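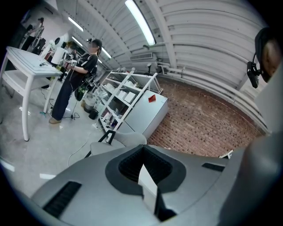 *The white table, with colleagues in the room, March.*

Premises diary, Fostaleo house, ground floor

The room was opened at half past seven. The heating had come on as set and the windows in the passage were opened for a short while before the rest of the staff arrived. The entry for today deals mainly with the white table and with the arrangement of the things kept on and near it, as the matter has been carried over from one page of this diary to the next since the winter and ought now to be settled.

The table was supplied by Kollár with the last order of furniture. It is white, with rounded corners, thick pale legs and a lower shelf level, and thin dark lines run around the top. The rounded corners were requested when the order was drawn up. The former table had square ones, and the accident book for that period contains more than one entry on the subject of hips. There have been no entries of that sort under the present arrangement, and it is recorded with some satisfaction.

Before the working day began it was agreed that the table should stay where it stands, with the white machine and the white cylindrical container-like object remaining behind it. A proposal had been put forward to turn it lengthways to the wall. The proposal was considered fairly. It would have given a wider passage on one side, but anyone standing at the table would then have had their back to the door, and several members of staff have said they dislike working in that position. The proposal was therefore set aside and need not be raised again before the summer.

The question of what may be left on the top occupied rather more time. The house rule reads that the tabletop is to be clear at the close of the day. It says nothing about the day itself, and the result is that small things gather near the right-hand side, where people put them down on the way past. A small tangle of black items was lying there when the photograph was taken. The office does not wish to be severe about this. A table in use will have things on it. What is asked is that whatever is put down there should be taken up again by the person who put it down, and that anything unclaimed at closing should go into the shallow tray in the office, where it will be kept for a month.

The tray itself was emptied this morning. It held a number of keys which fit nothing in the building, a tape measure, a good pair of scissors which has been returned to the sewing drawer, and a quantity of string. The keys have been put in an envelope and marked. It was suggested that they be thrown away, but the same was said of the keys to the old coal store, and these were wanted within the fortnight.

The middle part of the morning was given to the linen. The cupboard in the passage was emptied completely, the shelves were wiped with warm water and a little soap, and the paper lining was replaced. The stock sheet gives 24 tablecloths for the large dining room and all were found, although 2 were at the bottom of the wrong pile, folded with the bath towels. They have been put back in their place. Several show wear along the hem. They are still decent enough for ordinary use, and the sewing drawer has thread of a near colour, so mending will be tried before any purchase is requested.

It is noted for those who will do this task in future that the cloths should be folded in thirds along their length and then in half, with the folded edge to the front of the shelf. When they are folded in quarters they stand out beyond the shelf and the door will not close. The door was found open on three mornings last month, and this is very likely the cause.

The fresh paper lining was cut to size on the office desk. The roll is now nearly finished and another has been added to the list.

A parcel from Havix was received shortly before noon and signed for. It contained the printed labels ordered in the winter, 2,000 in all, packed in flat boxes. The print is clear and the adhesive appears to hold well on card. It holds less well on the painted fronts of the passage cupboards, where the first one applied had lifted at one corner within the hour. The painted fronts will probably need to be wiped with spirit beforehand. A trial will be made on the inside of one door, where any mark will not be seen, and the result will be entered here.

The quantity is greater than the house can use in any reasonable time. The order form shows that the figure was written correctly and that it was the office which wrote it. The surplus boxes have been placed on the top shelf of the stationery cupboard, and a note has been put inside the door to the effect that no further labels are to be bought. Fundeo has been told that its own house may draw on the supply if it wishes, and a reply is awaited.

Lunch was taken as usual. The soup was leek and was well received.

In the afternoon attention was turned to the storage of cleaning things. At present the cloths, brushes and bottles are divided between the scullery, the passage and the space under the stairs, and there is no list which says what is kept in which. Members of staff have formed the habit of looking in all three. The following arrangement was settled and will be written up on card:

- Dry cloths and dusters: passage cupboard, second shelf.
- Brushes, pans and the long-handled mop: under the stairs, hung from the rail.
- Bottles and powders: scullery only, on the high shelf, with the lids tried before they are put away.
- Used cloths: the bin beside the scullery door, to be taken for washing at the end of the day.

The rail under the stairs has 2 hooks missing. Replacements were looked for in the tool drawer and none of the right size was found. For the present the mop will have to lean, although it falls whenever the front door is shut with any force – a fault which is in the door as much as in the hook. The door closer was adjusted a quarter turn and there has been some improvement.

The care of the white table was also discussed, as there had been differing views. The supplier's sheet asks for a soft damp cloth and plain soap, followed by a dry cloth, and advises against scouring powder. It has come to the notice of the office that powder was being used on the legs. The practice is to stop. No harm has been reported, but a pale finish will show scratches in time, and the legs are the part which visitors see first when they come in and sit down. The dark lines around the top should be gone over with the corner of the cloth, lightly, as crumbs are apt to settle wherever two surfaces meet.

The lower shelf level was the last point. Some colleagues would like it kept for baskets and some would like it left free, so that a person may stand close in without knocking their shoes. Both wishes are reasonable. It has been decided to try low baskets at one end for the remainder of March and to ask for opinions afterwards. The baskets are to be taken from the store and not bought. Those with handles that stand up should be avoided, as they catch on the underside of the top when drawn out.

A short inspection of the lamps was carried out before closing. The lamp in the passage flickers on first being lit and then settles. It was reported last month and the report has been sent a second time, with the earlier one attached. The remaining lamps on the ground floor were in order. The one on the back stairs has been dusted and is noticeably brighter.

The following matters are carried forward:

1. Labels to be tried on a painted door wiped with spirit.
2. Hooks for the rail under the stairs to be obtained.
3. Hems of the worn tablecloths to be mended.
4. Paper lining for the cupboard shelves to be ordered.
5. Card showing the places of the cleaning things to be written and put up.
6. Reply from Fundeo on the surplus labels to be entered when received.

The tabletop was cleared and wiped at five o'clock in accordance with the rule. Two pencils and a glove went into the tray. The windows were checked, the passage cupboard was found to close properly, and the keys were returned to the office.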